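Keeping a Carried Basket Out of Your Collision Checks (and In Them, When It Counts)

Posted May 12, 2021 by Lina Majali

If you followed my earlier walkthrough on getting the Plotach planner to reach into store shelving, you probably ended up where I did: a robot that can reach for a bag of chips very nicely, right up until you ask it to carry the shopping as well. The minute the fingers close on a basket handle, the planner starts insisting that the start state is in collision, and it won't plan anything at all. I spent most of a January week on this, and I'd love to save you the same week!

You'll need a working Plotach setup, a calibrated wrist camera, and a shelf model already loaded in your scene. I'm assuming you have Python open and a cup of something warm beside you.

Step 1. Attach the basket to the gripper

A basket sitting in the world is an obstacle. A basket in the hand is part of the robot, and the planner needs to be told when it goes from one to the other. Right after the grasp reports closed, call attach_object with the basket model and the name of your gripper link. Do it before you ask for any motion, even a little lift. (I had mine after the lift for two days, and the lift was the very thing that failed.)

Use a simple shape for the model. I started with a lovely detailed mesh that had every opening in the walls, and planning slowed to a crawl. Henk Dekker, who wrote a good deal of our scene code, swapped it for a plain box with a separate thin shape for the handle, and I haven't looked back.

Step 2. Allow the contacts you mean to have

Your fingers are touching the handle, and that's fine, so say so. Add the finger links and the handle shape to the allowed contact list. Please resist the temptation to allow the whole basket against the whole robot. It makes the error go away, and it also lets the planner swing the basket wall straight through the forearm. If your arm wears a fabric cover, pad the forearm shape a little too, since the folds stick out past the bare arm model.

Step 3. Let the basket hang

Now for the part that took me longest. A rigid attachment assumes the basket turns exactly as the wrist turns, and a basket on a handle has its own ideas. It tips, and the lower rim goes somewhere your model says it isn't.

You could simulate the swing, and Yasuo Maruyama has a branch that does just that, but for slow moves near shelves I'm happy with something cruder. Take the box from Step 1, rotate it through the tilts you expect, and use the outer hull of all of them as the collision shape. I allow 15 degrees each way. Measure yours before you borrow my number, because a longer handle or a lopsided load will change it. In the config it looks like this:

attached_object: basket
tilt_margin_deg: 15
tilt_samples: 8
allow_contact: fingers, handle

Step 4. Mask the basket out of the depth cloud

The camera sees the basket as well, and unless you tell it otherwise, the perception node will cheerfully add it to the map as a brand new obstacle stuck to your hand. Turn on the attached-object filter and give it the same hull you made in Step 3.

Go gently with the padding, though. With the basket held low over stocked shelves, the packages in it and the packages on the shelf can be very close together in the view, and a greedy mask will erase the shelf edge along with the basket. Open the live view next to the filtered cloud and compare them with the arm stopped. The shelf rails should survive in the cloud, and so should the chip bags on the shelf.
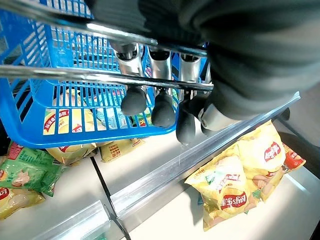

Step 5. Plan the move away from the shelf

Ask for a straight retreat first, and only then a free motion to wherever you're headed. I cap the free planner at 1,000 iterations and let it try 4 times before giving up. If it fails on every try, draw the hull in the viewer before you touch anything else. Nine times out of ten mine is poking into a shelf board, and the tilt margin is the thing to trim.

Step 6. Detach when you set it down

Call detach_object once the fingers have opened, then clear the allowed contacts from Step 2. Floor Willems reminded me to add this step, as leftover contact permissions will quietly follow you into the next grasp. If you restart the planner in between, clear them by hand.

The config file and my hull script are in the usual download folder, and questions are welcome in the comments. I read them all, though I'm slow on Mondays.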